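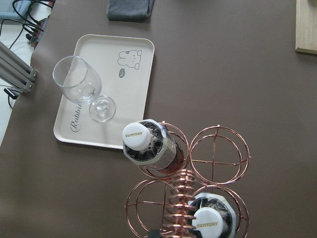 4.2 Footfall and dwell time at the switch-on event

The second set of observations concerns the lantern evening held at the Tulleck shopping centre in Zostville. The evening differs from the parade discussed in Section 4.1 in that it took place under one roof, had a single focal point and was led by a guest performer engaged by the centre's management. Visitors could enter through the north doors, the south doors or the car park lift lobby. All three were fitted with the overhead counters described in Section 3.

Counts were taken in fifteen-minute blocks from the opening of the stalls until the last shop closed. Over the whole evening the counters logged 1819 entries. Re-entries were not removed, as the counters cannot tell one visitor from another, and the figure should be read as a measure of door use and not of attendance. The busiest block came immediately before the switch-on, with 425 entries, most of them through the south doors. The car park lobby was busiest in an earlier block, which agrees with the interview finding that families with pushchairs came early to get a place near the stage.

Dwell time was estimated from a short exit survey. Two interviewers, Yae Takagi and Subira Waweru, stood at the north and south doors and approached every fifth adult leaving. The survey produced 462 usable replies. Respondents were asked when they had arrived, whether they had come for the switch-on, and which parts of the centre they had used. Arrival times were given from memory and tend to fall on the hour or half hour. We have left them as reported.

Respondents who named the switch-on as their main reason for coming stayed longer than those who had come to shop, but used fewer parts of the building. Most remained on the ground floor between the stage and the food stalls. The upper gallery, which had been kept open late at the request of its tenants, was named in 162 replies. Many of these came from people who had gone up only to watch the stage from the railings, and few of that group went into a shop. Tenants on the gallery gave a similar account. Kumiko Kaneko, the manager of the Murakami stationery shop, described the landing outside her door as full and the shop itself as quiet until the stage had been cleared.

Figure 4. Entries by door and fifteen-minute block, Tulleck centre. The switch-on falls at the boundary between the eighth and ninth blocks.

Figure 4 shows a sharp fall in entries after the switch-on at all three doors. A smaller rise follows in the eleventh block at the north doors only. This matches the arrival of the late bus from the station and is also present in the counts for an ordinary Saturday, so we do not treat it as an effect of the event.

The performer's part in drawing visitors is harder to separate. Ebihara's earlier work on civic festivals suggests that a known guest changes the time at which people arrive more than the number who come. Our data are consistent with the first half of that claim. We cannot test the second, as no count exists for a Tulleck switch-on without a guest. The previous year's event used the Flollar ticketing system, which recorded bookings but not entries, and the two sources cannot be compared directly.

Two limits apply to this section. The counters at the south doors undercount when people enter side by side, and the error grows with crowding. The exit survey also left out the car park lobby, where there was no safe place for an interviewer to stand. Drivers are therefore likely to be under-represented in the dwell time estimates, and Section 5 treats them separately.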